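The Latitero Inventory

Areti Bakalis kept the inventory in a ledger with green columns. Item, material, condition, disposition. Her aunt had left her the house at Latitero with its contents, and the notary wanted the contents listed by the end of July. She started in the dining room because it had the best light until four in the afternoon.

1. Tableware

She worked one shelf at a time. Each piece came out, was turned over, checked along the rim with a thumbnail and set on the table. Plates with a chip deeper than the glaze went to the left. Sound plates went to the right. The marks on the undersides were mostly Fornier, a factory that had closed before she was born, and a few were blank.

Lambros Makris sat across from her and wrote the labels. He had been her aunt's lodger for 21 years and still had the back bedroom. The notary's letter did not mention him.

"Soup plate, chipped at the rim," she said.

"That was the radiator."

"I don't have a column for that."

He wrote the label. He wrote small, in capitals, and blotted every line. When he reached the serving dishes he slowed down. He asked whether the oval one with the repaired handle counted as one item or two. She told him one, condition fair. He asked whether the repair should be noted as to date. She told him no, and he noted it anyway on the back of the label.

By three the shelf was clear. She wiped it with a damp cloth, wrote the shelf number on a strip of tape and stuck the tape to the underside of the board. In the ledger the tableware took up just over 2 pages.

The last piece was pale and round, with a raised lip and a groove just inside it. Low on its face was a small ring with a flat gray center. It had been stored by itself behind the tureen, in a pillowcase. She tilted it to the window. The glare took most of one side, and on the other she could make out specks and smudges.

"What is it?" she said.

"A lid."

"For what?"

He put the cap on his pen. "She never said. She stood it up against things."

Areti tried it on the tureen. It was too wide. She tried it on the two large bowls and on the copper pan from the kitchen, and it fit none of them. Under material she wrote a question mark, which she had not done before in that ledger. Under condition she wrote good, some smudges. Disposition she left open.
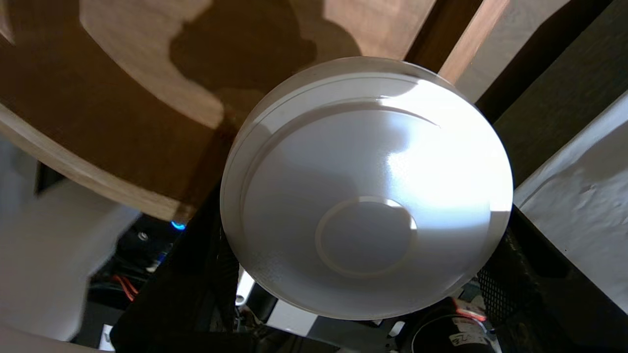
2. Furniture

The furniture was simpler. It could be measured. She held the end of the tape and Lambros read off the length, the depth and the height, in that order, and she entered them.

The dining table had been made by Kosmas Pappas, two streets down, and had a screw missing from the brace. The sideboard was older and heavier, with a back panel that had been replaced in cheaper wood. Areti pulled the drawers and stacked them in sequence. The third drawer stuck. She rubbed the runners with a candle end, worked it in and out until it moved freely, and wrote: runners worn, serviceable.

Inside the drawer was a receipt from Irer, the shipping agent in the port, for one crate received. The line for contents said household. The line for sender said R. Fjeld.

"Randi Fjeld," said Lambros. "She rented the front room before my time. They wrote to each other."

"Did she come back?"

"She sent a crate."

Areti looked at the receipt, then at the round piece on the table. She looked for a number on one that might match something on the other. There wasn't any. She clipped the receipt to the page for tableware, crossed out nothing, and went on to the chairs.

The chairs were a set of six with one odd. She entered the odd one separately. Lambros was sitting in it, so she measured around him.

3. Back bedroom

At a quarter to four the sun had moved off the table. Chrysanthi Tsakiris from the notary's office telephoned to ask how far along they were, and whether there was anything in the house that could not be valued.

"One piece, provisionally," Areti said.

"Put down 100 and we'll adjust it."

She put down 100. Then she turned to a new page and wrote the heading for the back bedroom. Lambros stood in the doorway with the tape in his hand. The bed was made. There was a lamp, a radio, a narrow wardrobe, and a pair of shoes side by side on a sheet of newspaper.

"Length first?" he said.

She thought about the columns for a while. Under item she wrote: room. Under material she drew a line. Condition, good. Under disposition she wrote: occupied – L. Makris, to remain.

She blotted it and turned the ledger around so that he could check the spelling.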